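Comar opens orders for Jerum grocery handling kit

Retrofit gripper and software package picks loose produce out of thin plastic bags

TINAU, March – Comar has opened orders for Jerum, a gripper and software kit for stores, food banks and meal-kit packers that handle groceries in ordinary plastic bags. The kit fits onto an existing robot arm and is sold with or without on-site setup.

Jerum consists of a pair of dark textured finger pads, a small camera that mounts at the wrist, a cable set, a mounting bracket and a software license. It is meant for single items that a person would pick up with two or three fingers, such as tomatoes, limes, small onions and plums.

Most picking equipment sold for produce expects the item to be on a belt or in a rigid tray. Bags are harder. The film is thin, it moves when touched, it reflects light, and printing on the bag can look like food to a camera. Comar began work on Jerum after customers of its earlier tray picker asked for a way to deal with returned and donated groceries, which usually arrive bagged.

"We kept getting the same phone call," said Mogens Hauksdóttir, product manager for Jerum at Comar. "The tray picker worked fine for them, but they had a person standing next to it all day taking things out of bags and putting them in trays. They wanted to know if the robot could do that part too. For a couple of years we had to say no."

The software looks at each bag from the wrist camera before the fingers close. It compares several views taken as the arm moves, so that flat printed artwork can be told apart from items that have depth. Store bags with pictures of fruit were a common source of false picks in early versions, and Comar used many of them in development.

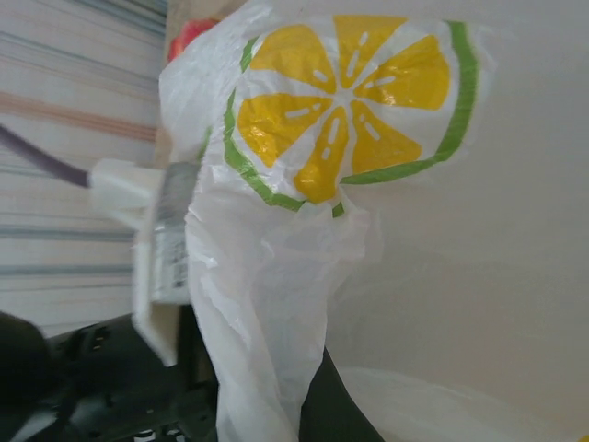
Wrist camera view of a white plastic bag printed with a citrus slice.

Once an item has been chosen, the arm lines up with the fingers open on either side of it and then closes at low force. The operator sets the force limit for each type of item. If the fingers catch film along with the item, the software is designed to open them, back off and try again from a different angle. After 2 failed tries it leaves the item and flags the bag for a person.

"It is slower than a person and we say that to everyone who asks for a quote," Hauksdóttir said. "What people want it for is the early shift and the late shift, when they can't get anyone to sort."

Comar tested the kit for 7 weeks at the Tinau sorting room of Tsuchiya, a regional grocery distributor. The test covered 292 bags and 2233 items. Staff loaded the bags by hand and recorded any item that was dropped, marked or left behind. The results, including the failed picks, are in a test report that Comar will send to prospective buyers on request.

Two changes came out of the test. The finger pads were given a finer grip texture, and the fingers now open wider before the approach so that they are less likely to push a round item deeper into the folds of the bag.
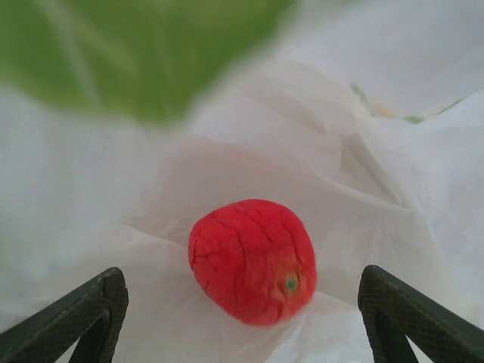 What the kit does not do

Jerum is not intended for leafy greens, herbs, eggs, bread or anything wet. It does not open knotted bags or cut film, so bags need to be open at the top when they are loaded. It does not judge ripeness or food safety, and buyers should keep their existing checks in place. Heavy items such as melons and full bottles are outside the load limit of the fingers.

Availability and support

Orders placed now will ship in the order received. Each kit comes with one spare set of finger pads, a printed setup guide and a year of software updates. Replacement pads can be ordered separately and are changed with a hex key, which is included. The pads should be wiped down between shifts and replaced when the texture wears smooth.

Comar offers setup at the customer's site, with operator training included in the visit. Customers who already run the company's tray picker can use the same controller and will need only a software update and the new wrist hardware. Prices depend on the arm and the number of stations, and are given by quote.

Demonstrations can be booked at the company's Tinau workshop. Visitors are welcome to bring bags and produce from their own operation.

About Comar

Comar designs and builds picking equipment for grocery and food distribution businesses. The company is based in Tinau, where it also assembles and services its products.

Media contact:
Mogens Hauksdóttir
Product Manager, Jerum
Comar, Tinau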